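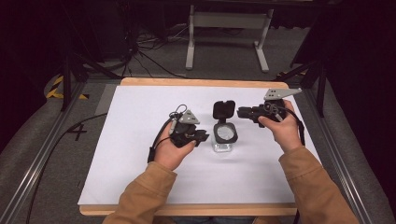

Zwei Handgreifer, ein Glas mit Klappdeckel: Greifertest bei Skirnska.

»Nimm mal den linken«, sagt Saqib Usmani, kaum dass ich die Jacke ausgezogen habe, und schon habe ich so ein schwarzes Ding in der Hand. Leichter als gedacht! Seit October – pardon, seit Oktober, ich tippe zu viel Englisch – vergleicht er bei Skirnska zwei Greifer für die Hand, den Rind und den Susirent, und ich wollte wissen, welcher denn nun gewinnt.

Saqib windet sich. »Beim Zupacken mag ich den Rind lieber, der schließt weicher. Aber sobald du einen Deckel aufklappen willst, nervt er mich.« Deckel sind hier überhaupt das große Thema (ich habe es selbst probiert und das Glas zweimal quer übers Brett geschoben). 1.504 Durchgänge haben sie mit dem Rind aufgezeichnet, 2.737 mit dem Susirent. Unfair? »Ja, klar. Der Rind war drei Wochen in Reparatur.«

Rizwan Arain kümmert sich um die Auswertung und sieht die Sache nüchterner. Ihn stören vor allem die Kabel. »Wenn du das Handgelenk drehst, zieht es irgendwann. Du merkst das kaum, aber in den Daten sehe ich den Ruck sofort.« Ob Funk helfen würde? Da lacht er nur und erzählt von Clidico, dem alten Controller, der ihm ständig Aussetzer beschert hat.

Und Glas, frage ich, warum ausgerechnet Glas? »Weil die Kameras es hassen«, sagt Saqib. Als Nächstes wollen die beiden andere Backen am Susirent ausprobieren, mit mehr Gummi vorne.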